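Fesstead index

The Fesstead index is a score used in primary care to estimate the risk of iron deficiency in adults before blood test results are available. It combines age, diet, recent blood loss and reported tiredness into one number from 0 to 500. A score above 353 is usually followed by a ferritin test.

The index was drawn up at the Andow clinic from the records of 1033 patients and later checked against a second group of over 3000. Agreement with laboratory findings was good in adults under 60 and weaker in older patients, in whom long-term inflammation can raise ferritin and hide a shortage of iron.

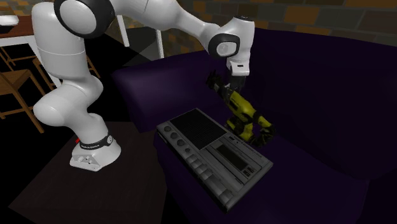
Sawatzky objected that the score gives too much weight to tiredness, a complaint with many causes, and that a low result might delay testing in people with slow bleeding from the gut. A revised form, released in May, cut the weight of that item by half.

The Mernetti version is a shorter form used in pregnancy. It leaves out age and adds the number of earlier births - its cutoff is set separately for each trimester. Neither form is meant for children or for people already taking iron tablets.

See also: Anemia; Ferritin; Blood count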